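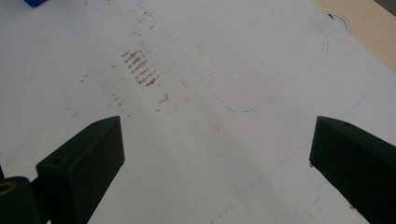

*Figure 4.1. The two fingers of a hand-held gripper, open over the tabletop.*

# Chapter 4: Closing the Gap

By now your club has spent three chapters on wheels and motors, and I expect a few of you have been flipping ahead to see when the grabbing starts. Well, it starts now – and I'm so glad you're here for it! Picking things up is the part of robotics I love best, and it's also where most student teams in the Desell Challenge lose their points.

We'll begin with the gripper held in your own hand, the way the Staser project teaches it, before any arm gets involved. Your wrist already knows a great deal about lining things up (more than you might guess), and it pays to watch what it does. Look at the space between the two fingertips first, then at the thing you want to hold, and ask yourself whether one will fit inside the other.

Rounded shapes deserve extra patience. A finger with a flat face meets a curved side over a very small area, so a grip that is a little off center may turn the piece as it closes. Go slowly, and compare the gap on the left with the gap on the right before you squeeze. 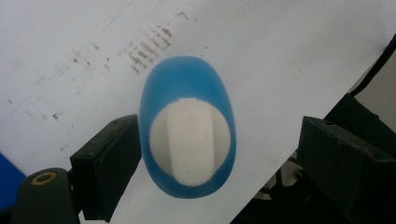

## 4.1 Before You Squeeze

Work in pairs, and keep your notebook open beside you. You'll make 19 tries in this first activity, so take turns with the gripper and the pencil.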